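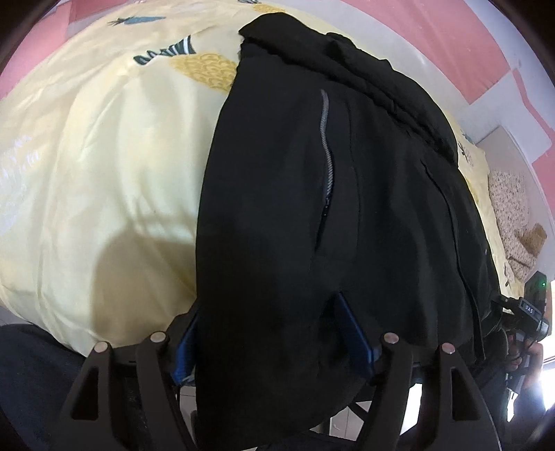 Eine Jacke müsse vor allem warm halten, alles andere sei Zierde, schrieb uns eine Leserin der ersten Auflage, und sie fragte, warum wir der Oberbekleidung gleich ein ganzes Kapitel gönnen. Wir haben lange über diesen Brief gesprochen. Ganz unrecht hat sie ja nicht - und doch möchten wir Sie einladen, auf den folgenden Seiten ein wenig genauer hinzusehen, denn gerade an der Jacke lässt sich fast alles wiederholen, was Sie in den Kapiteln über Fasern und Flächen gelernt haben.

Kapitel 11
Die Jacke: Schnitt, Verschluss, Pflege

Vielleicht nehmen Sie, bevor Sie weiterlesen, einmal Ihre eigene Jacke vom Haken und legen sie vor sich hin. Wenden Sie sie auch ruhig auf links, falls das Futter es zulässt. Auf diese Weise haben unsere Kurse in Amorau immer begonnen, meist im Februar, wenn ohnehin jeder eine dabeihatte, und es war jedes Mal eine Freude zu hören, wie schnell in der Werkstatt das Gespräch in Gang kam (und wie schwer es manchmal war, es wieder zu beenden!).

Am Anfang steht der Schnitt. Vorderteile, Rückenteil, Ärmel und Kragen oder Kapuze bilden das Gerüst, und jede Teilungsnaht, die dazukommt, kann Weite wegnehmen oder Weite schenken. Im Schnittarchiv Udbridge, auf das wir in diesem Kapitel öfter zurückgreifen, liegt ein Modell namens Cakano, das aus 25 Teilen zusammengesetzt wird. Erschrecken Sie nicht, wir werden es uns in aller Ruhe vornehmen, und die meisten dieser Teile sind kleiner als Ihre Hand.
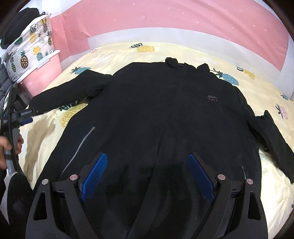
Abb. 11.1: Schwarze Jacke, flach ausgebreitet, mit grauer Paspel

Danach kommen wir zum Verschluss. Der Reißverschluss gehört zu den Bauteilen, die besonders viel auszuhalten haben, und wer je mit klammen Fingern an einem verhakten Schieber gezogen hat, weiß, wovon wir reden. Sie lernen, die gängigen Ausführungen zu unterscheiden, einen Taschenreißverschluss sauber einzusetzen und einen beschädigten auszutauschen. Planen Sie für die erste Übung ruhig einen ganzen Nachmittag ein - beim zweiten Mal geht es dann schon leichter von der Hand.

Der letzte Abschnitt gilt der Pflege. Waschen, Trocknen und Nachimprägnieren werden gern als Nebensache behandelt, dabei entscheidet sich oft dort, wie viele Winter ein Stück erlebt.

Was Sie für dieses Kapitel brauchen
Nahttrenner, Maßband, Schneiderkreide
einen Reißverschluss von 15 cm Länge
einen Stoffrest, fest gewebt
das Pflegeetikett Ihrer eigenen Jacke

11.1 Vom Schnittteil zur Form

Beginnen wir mit dem Rücken. Er wird beim Zuschneiden gern unterschätzt, obwohl er bei jeder Armbewegung mitarbeiten muss, und deshalb geben wir ihm etwas mehr Weite, als die reine Messung verlangt.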